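Subject: Re: [tollorell-riders] Brurnodance stage race in May, route and feed zones

December 31, 2025

On the list, a member wrote:

> Has the Brurnodance route been settled? I heard the second stage was getting shorter and that Fadari was out as a start town. Also, are we doing our own feed bags again or is the race handling it?

The route was posted last night. It is still 4 stages and 462 kilometers in total. Fadari keeps the start of stage one. The second stage is now 167 kilometers, with the Rengifo climb used once, and the finish moves to the flat road by the river.
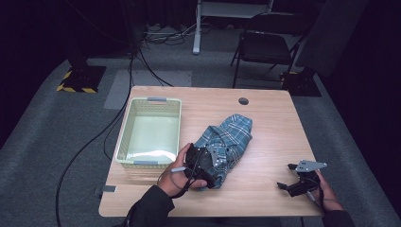
Feed bags are on us again, same as last May. Each team gets one fixed zone per stage and hands up from the right side of the road only. We will pack the night before, sorted by rider, and a plain plastic basket with a handle at each end, like the green one on the table, is about the right thing for carrying bags from the car to the roadside. Bring one if you have one. Cardboard boxes fell apart on us in the rain.

What still needs doing:

- Entry forms. The race wants license numbers for all riders and one reserve. Send me yours off list. I have the ones from last season, but several have changed category.
- Rooms in Fadari. The hostel is holding beds for the night before stage one. After that we drive back to Tollorell each evening, except after stage three, when the transfer is too long.
- Wheels. Label them with tape on the hub, not on the rim. Neutral service will only cover the front group on the Rengifo climb.
- Team car. We need a second driver for stage two. You must have held a license for two years and be able to work the race radio.
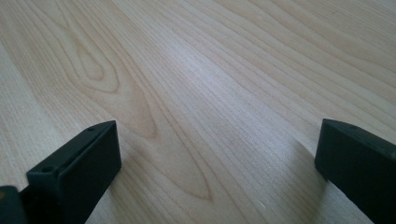

- Money. The entry fee is 426 for the team and is due when the forms go in. We split it evenly, reserve included. Fuel gets settled after the race.

On the shorter second stage, I think it suits us better. With the climb only used once and a long run to the line, a group that gets dropped has time to come back. The crosswind after the bridge is the part to watch, so stay near the front there.

I will send the feed zone map when they publish it.

> Also, is the time trial still on the old course?

Yes, no change there. Same turnaround, same rough patch after the railroad crossing.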